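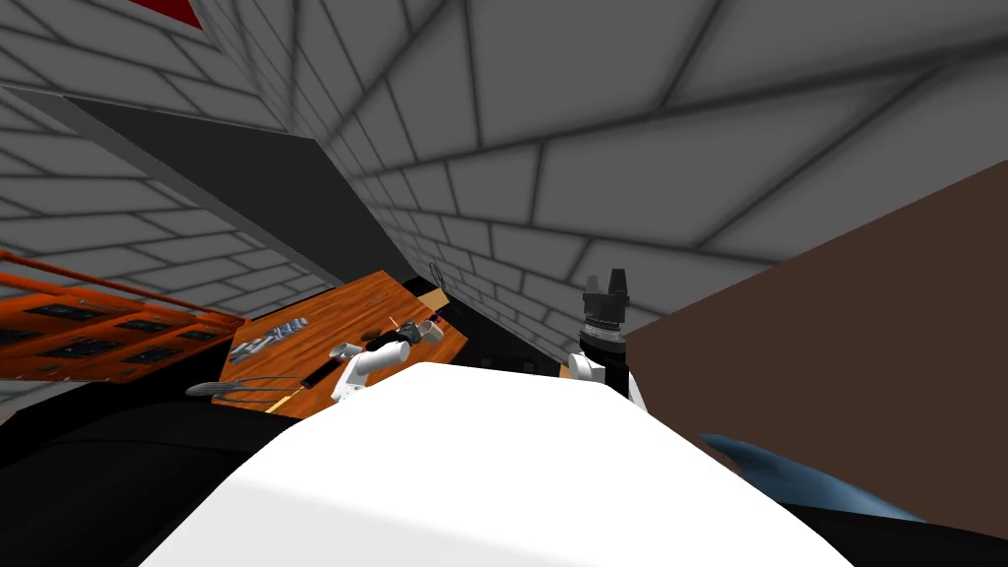
Truvex Two-Arm Kitchen Workcell: Demonstration and Open Day

Products > Workcells > Kitchen and Catering

Search the catalogue
Enter keyword or part number
Go
Advanced search

The Truvex workcell is supplied by Lodar to catering colleges, central kitchens and research departments. It comprises a two-armed robot, a fixed worktop position and a simulated kitchen in which every task is prepared and rehearsed before the physical arms are switched on. Prospective purchasers are invited to see both halves of the system at our Clurkwood premises during September.

The demonstration begins in the simulated kitchen, seen from the robot's own viewpoint. The exercise concerns the handling of utensils on a wooden table. A whisk and a black-handled knife are among the items set out, and the left gripper works down among them while the right is held raised. Visitors may ask the operator to pause at any stage, to change the viewpoint or to set the table out afresh.

The second part takes place at the physical workcell in the adjoining hall. Visitors remain behind the marked line while the arms are powered. Shahab Rashti, who leads the applications group, will conduct both parts and will take questions on installation, staff training and servicing.

What is supplied

Two arms with grippers, mounted on a common body
Control cabinet and operator's desk
Simulation software with 34 prepared kitchen layouts
Licence for 18 months, renewable
Installation and two days of instruction on site

Purchasers who already hold a licence for the earlier single-arm unit may transfer their saved layouts. Tasks written for one arm will run without alteration, although they make no use of the second. A list of the affected functions is available from the sales office on request.

Site requirements

The workcell should stand on a level floor with a clear space of 102 cm on each side. The control cabinet must be within reach of the operator's desk and should not be placed beneath a sink or beside a cooking range. The simulation software may be installed on a separate machine in another room, and several colleges have chosen this arrangement so that a class can work while the hall is in other use.

Attending the open day

Sessions start at 10 am and 2 pm and last ninety minutes. Admission is free, but places must be reserved. Flat, closed shoes are required in the hall. The entrance is on the yard side of the building, and step-free access is by the ramp to the left of the main door. Parties from schools and colleges should give the number of students when booking — larger groups will be divided between the two parts of the demonstration.

A deposit of £300 secures a delivery date and is deducted from the final invoice.

Comments (3)

M.T.
Attended the morning session last year. The simulated part was the more useful for us, as our students could see what the arms were reaching for. Will the knife exercise be shown on the physical unit as well?

Lodar Sales Office
Thank you for your enquiry. Blunt training utensils are used in the hall, and the exercise can be shown on request.

canteen_north
Could the site requirements be given as a drawing? Our doorway is narrow and I should like to check the cabinet before we book.

Related items

Truvex Single-Arm Unit (refurbished)
Ó Súilleabháin Gripper Pads, pair
Operator's Desk, height-adjustable
Simulation Licence Renewal
Clurkwood Training Courses: Autumn Timetable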